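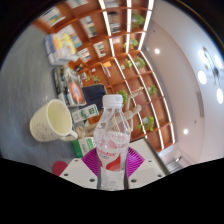

Unit 4: Fluids and Daily Intake
Introduction to Nutrition
Instructor: Till Petersen

Read these notes before the second lab. Chapter 6 of the course reader covers the same ground in more detail, but the worksheet follows the order used here.

Where body water is

Water makes up more than half of an adult's body weight. Most of it is inside the cells. The rest is in the blood, in the fluid between the cells, and in smaller amounts in places such as the joints and the eyes. Muscle holds a lot of water and fat holds little, so two people of the same weight can carry quite different amounts.

Newborns have the highest share of water for their size. The share drops during the first year and drops again slowly in old age. Older adults also tend to feel thirst later than younger ones, and this comes up again in Unit 7.

How water leaves the body

Urine is the largest loss on an ordinary day. The kidneys can make it weaker or stronger depending on how much water is available. They cannot stop making it altogether, as waste still has to be carried out.

Water also leaves through the skin and in the breath. You do not notice these losses, and in textbooks they are called insensible losses. Sweat is counted separately. It can be close to nothing on a cool day at a desk and very large during hard work in the heat. Fever, vomiting and diarrhea can all raise losses quickly.

How thirst works

Cells in the brain respond when the blood becomes more concentrated. Two things follow. You feel thirsty, and a hormone tells the kidneys to hold back water. Drinking turns off the feeling of thirst before the water has been fully absorbed. Signals from the mouth and stomach seem to be part of the reason.

A salty meal makes you thirsty through the same system. Losing blood also causes thirst, but by a different route – the body responds to the drop in volume.

Drinks and what they supply

Plain water, milk, juice, tea and coffee all count toward fluid intake. Coffee and tea contain caffeine, which has a mild effect on urine output, but people who drink them regularly still keep most of the fluid. Alcohol has a stronger effect and is handled in Unit 9.

Food counts too. Soup, fruit and cooked vegetables are mostly water. Bread has less than people expect, and crackers have very little.

In the intake diary, record the volume you drank and leave out whatever remained in the container. Mugs vary a lot in size, so measure your own once with a kitchen jug and write the result on the first page. For bottled drinks, use the volume printed on the label if you finished the bottle. 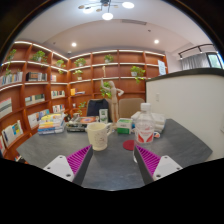 Worked example

A student writes down these amounts for one day:

Water: 1200 mL
Tea: 500 mL
Milk: 300 mL
Orange juice: 200 mL
Soup: 383 mL

Drinks alone come to 2200 mL. With the soup the total is 2583 mL. The soup goes in the food column of the diary, so keep the two subtotals apart and add them only at the end.

Some students enter all the soup as water. For this course that is acceptable, but note it in the margin. If you want a closer figure, use the food table at the back of the reader.

Too little and too much

Mild dehydration can bring headache, tiredness and dark urine. Urine color is a rough guide only. Some vitamins and foods change it.

Drinking far more than the kidneys can clear lowers the sodium in the blood. This is rare in daily life and is seen mostly in long endurance events. Early signs include nausea and confusion, and it needs medical care.

Terms to know

Insensible loss – water lost through skin and breath without being noticed
Electrolyte – a mineral that carries a charge in body fluids, such as sodium or potassium
Hyponatremia – low sodium in the blood

For the lab

Bring the diary with at least two full days filled in. The worksheet has 8 problems, and problem 5 uses the worked example above. Reading for next time: reader, page 23 to the end of the chapter.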